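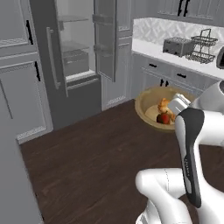 *Gripper over the bowl, apple and all. Rendered kitchen, wood-plank floor.*

**December, pay ledgers, bench notes**

Started 9.20, heating on late again so the size was too stiff to use until mid-morning. Did the reading first instead and glad I did, it was a cracking session.

Still on the Trutombridge garrison ledger, the big one with the split spine. The transcription now stands at 1,033 entries, so we are past the 1,000 we needed before the Tralwood people would agree to run the comparison against their court-martial register. Past it! I thought we'd be into spring. Message sent to Tralwood at lunch, no answer yet.

Of those entries, 395 carry some kind of stoppage: kit lost, hospital, drink, absence. The absences are the ones I care about. The clerk uses the same abbreviation for a man absent without leave and a man in confinement waiting for trial, and until this morning I'd been lumping them together and grumbling. Then I noticed the ink. When the man is absent the stoppage goes in at the end of the month with everything else, same pen, same brown. When he's confined it goes in later, in a blacker ink and squeezed between the lines, and the amount is sometimes struck through and put back to full pay. I read that as pay being held until the court had decided, then either forfeited or restored. Went back through the last gathering with the raking lamp and it held up on every line I could read. Lovely stuff. I want to be careful with it, though - one clerk, one ledger, and I was in a very good mood by then.

What it changes for the spreadsheet:

- "Abs." column to be split into absent / confined / can't tell. Please use "can't tell" freely, I'd sooner have plenty of those than a guess.
- New column for ink (brown, black, mixed).
- Struck amounts get typed in with square brackets. Don't leave them out, even when the new figure is clear.
- Anything already entered under the old scheme stays as it is until I've been through it. I'm keeping a list in the back of this book.

**Repair side**

Size usable by 11. Lamrani tissue in the thinner weight went down beautifully on the torn fore-edges, much better than the one we had in the autumn, which cockled. Dried under blotter and light weight. One corner lifted where I'd been mean with the paste; redone at 2.15.

The spine is another matter. Old animal glue, very hard, and somebody has been at it before with what looks like modern glue on top. Poultice test on a patch near the tail: the upper layer softened, the lower one didn't budge. Will try again with a longer dwell and keep an eye on the leather, which is already darkening a touch at the joint. If it darkens any more I stop and we think about leaving the spine alone and making a box.

**Imaging**

Celtis software updated itself overnight and lost the lighting presets. Put them back from the printout taped inside the cupboard door (whoever taped it there, thank you!). Reshot 5 openings that came out soft. Check focus at the gutter as well as the outer margin, as the book doesn't lie flat and the gutter goes first. File names as before with an r on the end, old ones kept.

**Odd things noticed**

One soldier has his full arrears paid out in a single line after a very long gap, with "returned from the enemy" written small beside it. Full pay, all of it, no stoppage for the gap. Two lines down another man comes back from what reads like the same place and gets nothing, with a note I can't make out. The first word could be "until". I had the lens on it for ages. If the two of them turn up in the Tralwood register I shall be unbearable for a week.

Also a squashed insect in the margin, left in place and logged.

**Next**

- Second poultice, longer dwell
- Order more blotter, we're down to offcuts
- Ask Tralwood whether their register gives dates of confinement or only dates of trial - the ink idea can't be tested properly without the first
- Infrared on the unreadable note, if the camera is free

Stopped 4.40, ledger back in its box, lamp unplugged.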